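# House rules for a bin-picking cell
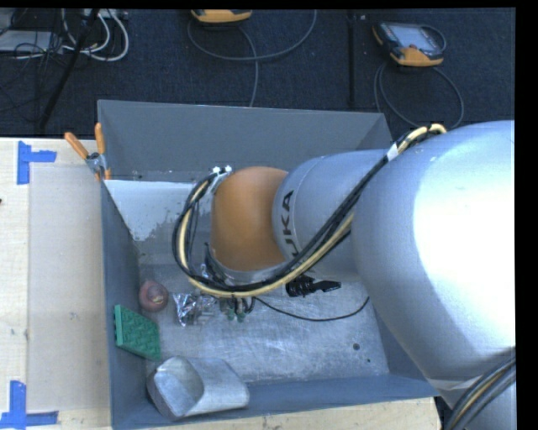
A reader of my April post wrote in to say that written rules for a cell this size are overkill, and that anyone who needs a sheet of paper to tell them where to put the pendant shouldn't be near the arm in the first place. I've had that comment in one form or another ever since I started posting about this work. I don't agree with it, so I'm going to go through the rules we use and where they came from.

Some background for newer readers. I look after test cells at Rasent, where we do bin picking for mixed goods. The project is called Pomholm. The job is to have an arm reach into a metal bin, take out one item, put it down somewhere sensible and go back for the next. The items change all the time and the bin mostly doesn't. Everything below is about what we do by hand, before and between runs. It doesn't replace a risk assessment, and it doesn't replace whatever standard applies where you live. We have the formal documents too, and they're in a binder. The house rules fit on 2 pages.

## The bin

The bin gets fixed to the bench and its position gets marked with tape. We use blue because it shows up on pale timber and comes off without lifting the finish. The marks are corners, one strip meeting another, so that you can tell at a glance whether something has been nudged. A single strip only tells you about one direction.

Spring clamps are allowed on the rim as long as the planner knows about them. We lost most of an afternoon last year to a clamp that had been moved from one side of a bin to the other. The collision model still had it in the old spot. The arm clipped a handle at low speed, stopped as it should, and we spent the next two hours looking at force readings before anyone looked at the clamp. The rule now is that moving a clamp counts as a change to the cell, and a change to the cell gets a line in the log.

Scuffs and worn paint on the inside of a bin are fine. People new to the work want to swap a scratched bin for a clean one, and I ask them not to. A bare metal floor throws reflections that change with the light, and a picking system that only copes with a fresh coat of paint isn't much use to a customer. If you do swap the bin, log it and don't compare the results with the old ones.

## What goes in it

Every test set needs at least one item that's hard to see and one that's hard to hold. Crumpled foil does both jobs nicely. So does anything in bare metal with a curved opening, like a scoop, which can end up on its side against a wall with very little for the tool to get at. Items resting against the walls matter more than items in the middle. If you tip things in and then tidy them toward the centre, you've made the test easier and you should say so in the log. Better to leave them where they land.

We run in blocks of 100 picks. A full acceptance run is five of those, so 500. The rule on reporting is the one I get asked about most: report the attempts you made, all of them. We had a run come in with 499 picks in the file. The write-up said 500, on the reasoning that the last one would obviously have worked. It probably would have. The number in the report is still 499, with a note beside it, and that's how it went to the customer.

## Cables

This is the longest section of the sheet and I make no apology for it. Most of the stoppages I've dealt with have been cables.

- The dress pack on the arm has to be checked through the full range of the wrist, by hand guiding or at slow speed, before the first automatic run of the day. A loop that sits well at the home position can pull tight or catch on something with the last joint turned right around.
- Anything held with tape gets looked at every morning. Tape is accepted as a temporary fix. It has a habit of becoming the permanent one, so it's written up as an open item until there's a proper tie or bracket.
- Thin leads to the tool get their own check. They sag more than the big bundle does, and slack that hangs into the picking area can snag on whatever's in there.
- Power leads and data leads stay off the bench. Behind it is fine.

Dresov, who supply some of our brackets, publish a guide to bend radius that I found useful. I'd suggest getting the equivalent from whoever makes your cable. Don't work it out by eye.

## Pendants

Our sheet says a pendant goes on its hook when it isn't in someone's hands. This is the rule that gets broken the most, me included. The floor behind the bench is the nearest flat surface when you've just finished jogging the arm, so that's where they end up. Carpet is kinder to a dropped pendant than concrete, but the cable forms a loop where someone's foot will go, and you have to bend down to reach the stop.

The second part of the rule is for any spot with more than one pendant within reach. Label both the pendant and its cable. Under pressure you'll grab the closer one, and you want to know straight away whether it's the right one.

## Changing the rules

Anyone on the team can propose a change, in writing, in the log. We try it for one block and then keep it or drop it. The clamp rule came in that way. A rule about wiping down the bin between blocks went out the same way, after we found it made no difference to our numbers and people had quietly stopped doing it. I'd sooner remove a rule than have one on the wall that's ignored, since it makes the others look optional.

The group at Lukumay, who do a similar job with cartons, keep theirs to a single page and review it every time they change a gripper. I like that and will probably copy it. We're due to try a different tool on Pomholm shortly, and the cable section will need rewriting in any case.

To the reader who wrote in: an experienced person does know where the pendant goes. So do I, and I've still left it on the floor.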